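Wissen › Robotik › Arbeitsanleitungen › Scheren und Klingen sicher greifen

Suche Suchbegriff eingeben Los

Scheren und Klingen mit dem Greifer handhaben: Regeln für den Tischarbeitsplatz

Diese Anleitung gilt für Zweifingergreifer an leichten Armen, die auf Tischhöhe arbeiten. Sie ersetzt keine Risikobeurteilung. Wer noch keine hat, erstellt sie zuerst. Scharfe oder spitze Gegenstände müssen darin als eigener Punkt vorkommen, auch wenn es nur Haushaltsscheren sind.

Vorbereitung

1. Arbeitsbereich festlegen und am Boden markieren. Bei uns in Plirkonside reicht die Markierung 40 cm über die größte Reichweite des Arms hinaus.

2. Not-Halt prüfen, und zwar vor jeder Schicht. Der Taster muss von der Bedienposition aus mit ausgestrecktem Arm erreichbar sein.

3. Scheren schließen. Offene Scheren werden nicht gegriffen. Sehr leichtgängige Exemplare aussortieren, sie gehen beim Anheben auf.

4. Scheren in eine Schale mit Rand legen, alle Spitzen in dieselbe Richtung und weg von der Bedienperson. Höchstens vier Stück pro Schale.

5. Die Schale farblich vom Untergrund absetzen. Auf gemusterten Flächen findet die Kamera den Rand sonst schlecht.

Greifen

Gegriffen wird am Griff, nie an der Klinge. Die Greifkraft steht beim ersten Versuch auf 20 Prozent und wird nur in kleinen Schritten erhöht. Liegen die Griffe übereinander, zuerst die oberste Schere nehmen. Hakt ein Griffauge in ein anderes ein, den Ablauf anhalten und den Greifer senkrecht nach oben freifahren — nicht seitlich ziehen.

Beim Anheben langsam fahren, bis die Spitze über dem Schalenrand ist. Erst danach darf die Geschwindigkeit steigen, auf bis zu 250 mm/s, solange jemand am Tisch steht. Die Spitze bleibt während der ganzen Fahrt nach unten gerichtet.

Eingreifen von Hand

Eine verrutschte Schere wird nur bei angehaltenem Arm zurechtgelegt. Eine Pause im Programm genügt dafür nicht, der sichere Halt muss angezeigt sein. Schnittfeste Handschuhe liegen am Platz bereit. Heruntergefallene Scheren nicht auffangen.

Kontrolle und Protokoll

Nach dem Durchlauf die Fingerbeläge auf Kerben ansehen. Beschädigte Beläge werden gleich getauscht. Ins Protokoll kommen Greifkraft, Geschwindigkeit und jeder Abbruch mit Ursache. Die Vorlage hat Anežka Zeman im Januar überarbeitet, ältere Blätter bitte nicht mehr verwenden.

Kontakt | Impressum | © Naltasby | Nach oben
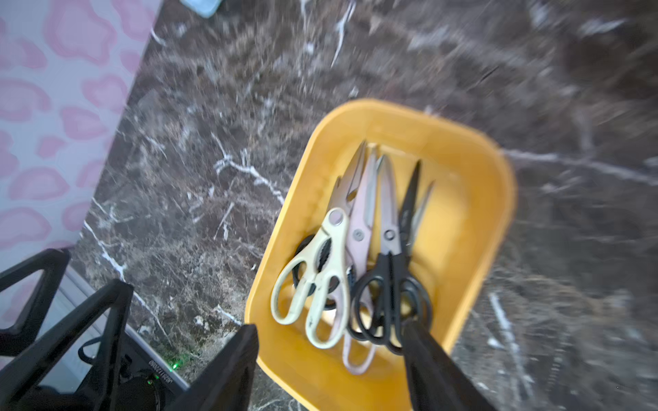
Darf der Arm weiterlaufen, wenn jemand nur kurz eine Schere geraderückt?

Der Arm muss vorher im sicheren Halt stehen, auch bei einem kurzen Handgriff. Neu gestartet wird erst, wenn die Hände wieder außerhalb der Markierung sind.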